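# Unit 4: Daily Care of a Two-Arm Bench Cell

These notes accompany the practical session on the Prurkico cell in the Ballovberg workshop. Students should read them before the session and bring a copy to the bench. The cell is used for handling small motor parts, and its condition is checked at the start and end of each shift.

## 4.1 Before power is applied

Confirm that the emergency stop is pressed and that no person is within reach of either arm. Inspect the cover sheet for tears. Creases are acceptable; a fold that can catch a fingertip must be smoothed out and taped down at the edge.

Follow each cable by hand from the gripper back to the shoulder. The loop at the wrist must be long enough for the joint to turn through its full range. Cables that have been pulled tight are to be reported before any further work is done.

## 4.2 Grippers

Wipe the fingers with a dry, lint-free cloth. Solvent is not permitted on the finger pads. Open and close each gripper five times at low speed and listen for scraping. Both fingers should begin to move together. If one lags, record the fault under code 3081 in the Amini log and leave the arm switched off.

Finger pads are replaced after 700 hours of running time, or sooner if the surface has become shiny.

## 4.3 Trial pick

The trial pick uses loose motor parts laid near the center of the table. One gripper closes on a small wheel-like part while the other approaches the stator with its fingers open. The speed setting remains at low throughout.

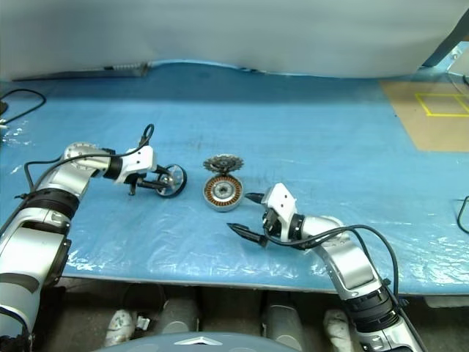
**What should be done if a part slips during the trial pick?**

Stop the arm, clean the finger pads again, and repeat the pick once at the same grip force. If the part slips a second time, replace the pads. The grip force must not be raised to make up for worn pads.

## 4.4 Closing the check

Return both arms to the rest position and sign the Gustance sheet kept at the cell. Entries are made in ink. The completed sheet is handed in with the Unit 4 report.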